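We use cookies to remember your settings. Accept | Manage choices

Looking after a tidying humanoid: set-up and weekly care

Last updated: February

These notes cover the Renik humanoid we use for bedroom and laundry tidying in the Bretunton flat. It works in one room, from one standing position, and most of the trouble we have had came from the room and not the machine. If yours walks about freely you will need more than this.

Setting the standing position

Put the robot where the arm can reach over the mattress with a slight bend left in the elbow. A fully straight arm shakes when it lowers the hand. Mark the position of both feet with masking tape and write the date on the tape. Take old tape up as soon as you move the spot, and clean off the gum with a drop of white spirit on a rag, wiped dry.

Strip the bed before you start. Loose sheets catch on the fingertips and get dragged along. Things to be picked up go on the near side of the mattress, with handles turned towards the robot.

The basket goes on the floor in front of the feet. Leave a hand's width between the rim and the shins, or the knees will knock it when they bend.
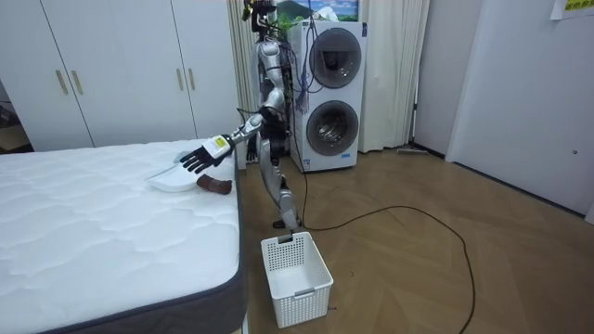 Right hand open over the mattress, with the dustpan beneath it and the basket on the floor.

Cables

Check these every time. Overhead leads need enough slack for the head to turn both ways, and no more. Run your hand down each one with the power off and feel for flat spots or nicks in the sleeve. Floor cable should lie in one wide loop away from the feet. If it has taken a kink, unplug it, lay it out straight overnight and try again. We gave up on stick-down cable covers because they marked the floor.

Hands

Power off and wait for the arm to settle before you touch the fingers. Fluff from socks and towels works into the finger joints and makes them slow to close. Brush it out with a dry, soft toothbrush, then go over the pads with a cloth barely damp with water. No washing-up liquid, it leaves the pads slippery. We use Fang grip pads, which last us 8 weeks. Change both hands together, otherwise one grips harder than the other and you will be forever adjusting it.

Let the glue cure for 2 hours before the first lift.

Joints and casing

Wipe the casing with a dry microfibre cloth. Polish sprays drift into the shoulder and waist joints and collect dust there. For the knees we put 2 drops of Clumix light oil on each side, once a month, and wipe off what comes back out. A knee that clicks after oiling usually has a loose cover screw. Nip it up by hand and don't use a power driver, the threads are soft.

Weekly check (ours is Tuesday)

Feet on the tape marks.
Emergency stop pressed and released once.
Each finger opened and closed slowly.
Arm taken to its lowest point over the bare mattress, to see that the fingertips stop short of the fabric. If they touch, redo the height setting before anything else.
Floor swept under and behind the feet.

If the arm drifts to one side during the last lowering, check the floor fixing of the bed first. Ours had crept and we spent an evening on the shoulder for nothing.

Contact | Copyright Bretunton Home Workshop Notes | Back to top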